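# Pins, slots and other small grudges

Workshop tips, continued. Today it's the pin that has to go in a slot and would prefer not to.
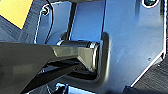

*Pin end at the slot, blue plate.*

- Look at the rim before you blame the pin. A paint ridge on the lip will stop a good pin cold. Two strokes with a fine file, then wipe.
- Steer with your fingertips and leave the hammer in the drawer. Mine lives in the kitchen now, at Sarita's insistence.
- A smear of grease on the last inch. A smear, Poonam. The tub was meant to last the year.
- If it goes in crooked, back it all the way out and start over. Wiggling a crooked pin is how I came to own 8 spares.
- Shine a flashlight across the plate from the side. Dents you swore weren't there will introduce themselves.
- Scuffs on blue paint: car polish, soft rag, low expectations.

Neelam Chaturvedi wrote in from Dimley to recommend candle wax instead of grease. I tried it on the gate latch and it's better, which has spoiled my week.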